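Cómo se hace una película de dibujos animados
28 de mayo de 2024
Redacción infantil

Imprimir | Enviar por correo electrónico

Una película de dibujos animados está hecha de imágenes quietas. Cada imagen es un poco distinta de la anterior. Cuando pasan muy deprisa, una detrás de otra, el ojo no las separa y el cerebro entiende que hay movimiento. Lo mismo ocurre con las películas de actores.

Puedes comprobarlo con una libreta pequeña. Dibuja una pelota en la esquina de la última hoja. En la hoja de delante, dibújala un poco más arriba. Sigue así hasta tener 40 hojas y pásalas rápido con el pulgar. La pelota sube. Si quieres que suba más despacio, tienes que hacer más dibujos y mover la pelota menos en cada uno.

El guion y las viñetas

Antes de dibujar la película hay que escribirla. El guion cuenta qué pasa, dónde pasa y qué dicen los personajes. Después se hace el guion gráfico, que se parece a un cómic: una fila de viñetas con flechas que indican hacia dónde se mueve cada cosa. Estas viñetas no son bonitas ni hace falta. Se dibujan a lápiz, se cuelgan en la pared y muchas acaban en la papelera.
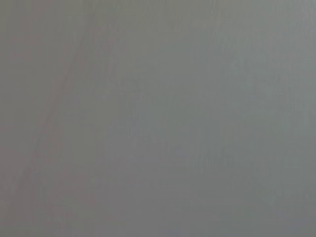 En el estudio Galtetti, por ejemplo, prepararon 334 viñetas para un cortometraje de 10 minutos titulado «El faro de Brerum». La historia trata de una niña que vive en una isla y aprende a encender el faro. Al principio la niña tenía un perro. Al mirar las viñetas seguidas, el equipo vio que el perro no hacía nada en la historia y lo quitó. Borrar un perro de un guion gráfico lleva una tarde. Borrarlo de una película terminada lleva meses.

Los fondos y los personajes

Los fondos y los personajes se suelen dibujar por separado. El fondo es lo que está detrás: el mar, la casa, las rocas. Si la niña cruza la cocina, la cocina no cambia, así que basta con pintarla una vez. La niña, en cambio, hay que dibujarla en muchas posturas.

Durante gran parte del siglo XX los personajes se pintaban sobre láminas transparentes llamadas acetatos. La lámina se ponía encima del fondo, se hacía una foto, se cambiaba la lámina y se hacía otra foto. Hoy casi todo esto se hace con ordenador, pero la idea de las capas es la misma.

Para que un personaje sea siempre igual, los animadores usan una hoja de modelo. En ella aparece de frente, de lado y de espaldas, contento y enfadado. Sin esa hoja, cada dibujante le haría una nariz diferente.

La ropa también se dibuja pensando en el movimiento. Una capa no se mueve a la vez que la persona que la lleva. Cuando el personaje se para, la capa sigue un momento hacia delante y luego cae. Los animadores llaman a esto acción secundaria o arrastre, según el caso, y practican mucho para que salga bien.
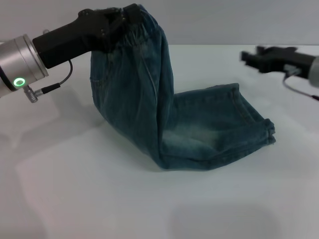
Una lectora de Potdale, Ntuli, escribió a esta página para preguntar si las voces se graban antes o después de los dibujos. Decía que en su clase habían hecho un corto de 2 minutos con recortes de papel, que grabaron las voces al final y que las bocas se abrían cuando no tocaba.

En muchas películas las voces se graban antes. El animador escucha la grabación y apunta en qué imagen empieza cada sonido. Para la «o» dibuja la boca redonda, y para la «m», cerrada. Si la película se traduce a otro idioma, los actores de doblaje tienen que ajustar sus frases a las bocas que ya están dibujadas.

Los ruidos y la música

Los pasos, las puertas y la lluvia se añaden casi al final. En un dibujo no suena nada, de modo que hay que fabricar cada ruido. Para imitar pasos en la nieve se puede apretar una bolsa de tela llena de almidón de maíz. La música suele grabarse cuando ya se sabe cuánto dura cada escena.

El corto del faro se empezó en octubre y la última parte que se terminó fue la del principio, con el título sobre el mar.

Palabras para recordar

Guion gráfico: viñetas que muestran la película antes de hacerla.
Acetato: lámina transparente en la que se pintaban los personajes.
Doblaje: grabación de las voces en otro idioma.

Utilizamos cookies propias y de terceros para mejorar la navegación. Si continúas, aceptas su uso. Aceptar | Más información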